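Search the archive
Type and press Enter
Reading time: 1 min
Category: Character News / Roleplay

Skemdale gets a new innkeeper

The shared story world of Skemdale has opened its pages for Mirsad Softić, a retired ferry pilot who now runs the inn at Jallholm harbor. The character was written by Benoît Perrin, who joined the game in September.

Softić is 40 years old, quiet and a little proud. He left the river after a quarrel with his brother – the reason is still secret – and he owes money to half of the town. Players can meet him in the evening threads, where he rents rooms and listens too much.

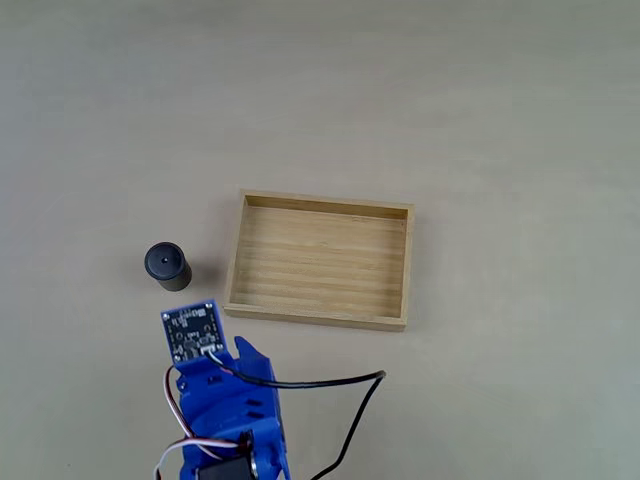
Perrin's first chapter has 1,187 words and ends with a knock at the kitchen door. Other writers may answer it until the end of the month.

Tagged: new characters, Jallholm, open threads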